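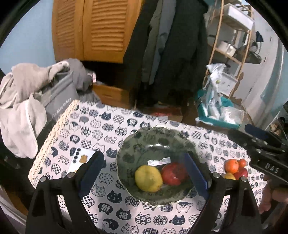
# 怎么教机器人收水果？手把手教！

你第一次学用筷子的时候，是怎么学会的？

多半没有人给你念一本《筷子使用说明》：“请将食指弯曲三十度，再将中指向左移动一厘米……”要是真有人这么念，饭早就凉了！大人大概是坐在你旁边，拿起筷子夹一块豆腐给你看，或者干脆握住你的手，带着你夹。夹掉了就再夹，掉到桌上就捡起来。几天以后，咦，会了。

机器人也可以这样学。这种办法有个正式的名字，叫“示教”，就是“做给它看、让它照着学”的意思。还有一个名字叫“模仿学习”，你在别的书里也可能碰到。

## 先想一想：拿一个柠檬有多难

请你现在伸手拿一样东西，橡皮、杯子、苹果都行。

拿到了吗？很快吧！可是就在这一下子里，你的眼睛找到了东西在哪儿，你的胳膊决定走哪条路，你的手指提前张开，张得比那样东西宽一点点，碰到以后又收紧，收到刚刚好不会滑、也不会捏坏的程度。你一件也没有专门去想。

机器人可不会自动知道这些。从前的工程师要一条一条写给它：往前走多少，往下走多少，夹子合上多少。在工厂里这样写很管用，因为零件每次都放在同一个地方，连方向都一样。

家里就完全不同了。桌上放着一只绿色的碗，碗里有一个柠檬、一个石榴，碗外面还有橘子、苹果和梨。明天碗可能挪到了桌子另一边，后天橘子被人吃掉了，又添了两个猕猴桃。桌布换了，窗帘拉上了，屋里变暗了。要是每一种情况都写一条规定，写到你上大学也写不完！

所以大家想：既然人做这件事这么拿手，就让人来当老师好了。

## 第一种教法：拿着夹子自己做

这种教法我最喜欢，因为它看上去特别像玩游戏。

老师手里拿一个夹子。它跟机器人胳膊末端的夹子很像，有两根“手指”，可以张开，也可以合上。夹子上还装着一台小相机，对着手指前面的地方。老师拿着它去夹橘子，相机就把整个过程录下来：手指离橘子还有多远，什么时候开始合拢，橘子是从哪一边被夹住的。

为什么不直接用手拿，偏要用夹子呢？你想，人的手有五根手指，能抓、能捏、能托、能用指尖拨。机器人只有两根直直的手指，你用五根手指示范，它学不来呀！老师先把自己的手“变成”机器人的手，教出来的动作机器人才用得上。

相机装在夹子上也是有讲究的。等机器人自己干活的时候，它的夹子上也有一台相机，位置差不多。这样它看到的画面就和老师上课时录下的画面很像，它会觉得：“这个我见过！”

有些活要两只手一起干，比如一手扶住碗，一手往里放水果。那就用两个夹子，左手一个，右手一个。刚开始用两个夹子的人常常顾了左边忘了右边，碗扶歪了，橘子骨碌碌滚走。练一个下午就好多了。

## 第二种教法：遥控

你玩过遥控车吗？手里推一下杆，车就往前跑。遥控机器人也是这个道理，只不过要控制的东西多得多：肩膀、手肘、手腕，还有夹子。

在我们常去的 Wemard 小工坊里，有一台叫 Xiao 的机器人，它只有一条胳膊，个头跟一盏台灯差不多。这条胳膊有 6 个关节。要是每个关节配一根推杆，人的手哪里忙得过来！所以工坊用的是一套叫 Jitinness 的遥控装置。它也是一条小胳膊，同样有 6 个关节，比 Xiao 的胳膊轻一些。你握着它的末端往左挪，Xiao 就往左挪；你把它抬高，Xiao 也抬高；你捏一下把手，Xiao 的夹子就合上。

第一次玩的小朋友几乎都会笑出声来，感觉像多了一个影子！

遥控有个很大的好处：动作是机器人自己的身体做出来的。它够不着的地方，你在遥控的时候马上就会发现，自然不会教它一个它做不到的动作。麻烦的地方是慢。手里没有东西压着的感觉，你不知道橘子夹紧了没有，只好一点一点试。

拿夹子的教法呢，快，而且夹子可以带着到处走，今天在厨房，明天在外婆家。可是人的胳膊太灵活了，一不小心就会绕出一个机器人绕不过来的弯。所以两种教法都有人用，有时还会混着用。

## 第三种教法：推着它走

还有一种更直接的，就是握住机器人的胳膊，推着它把动作走一遍。这时候电动机会放松，胳膊变得软软的，轻轻一推就动，它一边被推一边记住自己走过的路。跟大人握着你的手写毛笔字是一样的！

不过这样做的时候，人的手总会出现在机器人的“眼睛”前面，挡住东西。所以它更适合教一些不太需要看的动作，比如擦桌子。

## 一遍够不够？

不够，差得远呢！

只教一遍，机器人学到的可能是“到桌子左边那个地方去夹一下”。你把柠檬挪开一点，它还是去老地方夹，夹了一把空气。

得让它看很多很多遍，每一遍都有一点不同。柠檬在碗里、在碗外、躺在石榴旁边、被梨挡住一半。看得多了，它才慢慢明白，要找的是那个黄黄的、椭圆的东西，跟桌布上印的是什么没有关系。

工坊里有一个项目叫 Cedar，专门教 Xiao 收水果。我们在小本子上记着：第一阶段一共录了 1,158 遍，Xiao 学会了夹橘子，但一看到梨就犯糊涂，因为梨一头大一头小，夹错地方就会转圈。后来又接着录，一直录到 3,819 遍，桌布换了好几块，白天录，晚上开着灯也录。现在它夹梨会去夹大的那一头了！

录得多还不行，还要录得好。老师要是手抖，机器人就学会手抖。老师要是每次夹之前都停下来想一想，机器人也会在那里停一停，好像也在想事情，其实它只是照着学。所以做示范的人会尽量做得稳、做得干脆。录坏了的就挑出来，不给它看。

有一种“坏”的反而要留着：橘子快滑掉了，老师赶紧调整，又夹稳了。这一遍可宝贵了，里面有补救的办法。要是机器人从来没见过橘子打滑，等它自己遇上的时候就会愣在那里。

## 它到底是怎么学的？

录下来的每一遍，都可以拆成好多好多小段。每一小段里有两样东西：这一刻看到了什么，下一刻手怎么动了。

电脑就拿这些小段来做练习。先给它看“看到了什么”，让它猜“手该怎么动”，然后和老师真正的动作比一比。猜偏了，就把自己里面的数字改一点点，再猜下一个。一遍又一遍地猜，一遍又一遍地改，慢慢就越猜越准。你背乘法口诀的时候，把答案盖住自己先说，再打开看对不对，跟它差不多。

练好以后，就轮到它上场了。老师松开手，站到旁边。相机看一眼，电脑猜一个动作，胳膊动一点；再看一眼，再猜，再动一点。一秒钟里要看好多次，所以连起来看上去很顺。

Xiao 上个星期考试，考的是从桌上夹一个水果放进碗里，考了 56 次。没放进去的那几次，大多是石榴惹的祸。石榴又圆又滑又重，头上还有个小尖冠，连我自己用夹子夹都掉过两回。

## 来，你也当一次老师

这个游戏要两个人玩，一个当老师，一个当机器人。

**要准备的东西：**

- 一把厨房里用的食物夹，要圆头的
- 一只塑料碗
- 几样大小不同的水果，或者袜子团也行
- 一条围巾

**玩法一：只许听。** 给“机器人”蒙上眼睛，手里拿着夹子。“老师”只能用嘴说，让他把一个橘子夹到碗里。“往左，再往左，太多了，往回！”你会发现说话教动作有多累。

**玩法二：手把手。** 还是蒙着眼睛，“老师”握住“机器人”的手，带着他夹三遍，然后放开，让他自己来。橘子放在原来的地方，他多半能夹到。再悄悄把橘子挪开一个手掌那么远，看看会怎么样。

**玩法三：看着学。** 摘掉围巾，“老师”拿夹子做一遍，“机器人”在旁边看，然后照着做。这回再挪橘子，还难得住他吗？

玩完以后换过来，再玩一轮。蒙眼睛的时候旁边要有大人，桌上别放玻璃杯。

你还可以拿一张纸，把每种玩法成功了几次记下来。如果有一样东西怎么都夹不起来，把它画在纸上，写一写你觉得是什么原因：太滑？太大？还是夹的地方不对？

11 月我们要教 Xiao 剥橘子皮。用两根直手指剥皮，你觉得该从哪里下手呢？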